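Motoring > Used cars > Buying and selling

Deposit on a used hatchback, then the service history didn't match

Catinca Radu
I paid a deposit on a hatchback from a dealer in Dudari. The advert said full service history. When I went back to sign, the book had a gap of nearly 14 months and the last stamp was from a garage called Stoica, which isn't answering its phone. The car drives well and the tyres are good. 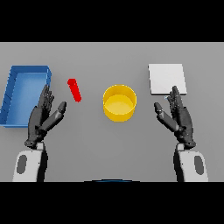 The dealer says the deposit is non-refundable but has offered an oil change and new filters. I haven't signed anything apart from the deposit slip. Can I ask for the money back, or should I take the offer?

Catinca Bucur
Ask for it back in writing. If the advert said full history and the book shows a gap, the car isn't as described. I would do it in this order:

1. Save a copy of the advert before they change it.
2. Email the dealer, say what is missing and ask for a refund within 10 days.
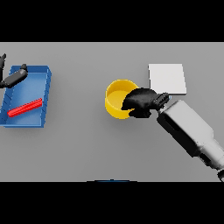

3. If you paid by card, ring the card company as well.

Read the back of the deposit slip too. Mine had terms on it that I never noticed.

Livutham
Just take the oil change. Most cars that age have a gap in the book. I bought one with no book at all and did 1,000 miles in the first month without trouble. You could knock the price down a bit, I suppose. Check when the cambelt is due, that's the expensive one.

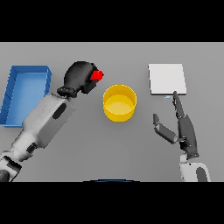
Blue tray, yellow container and white pad on a grey tabletop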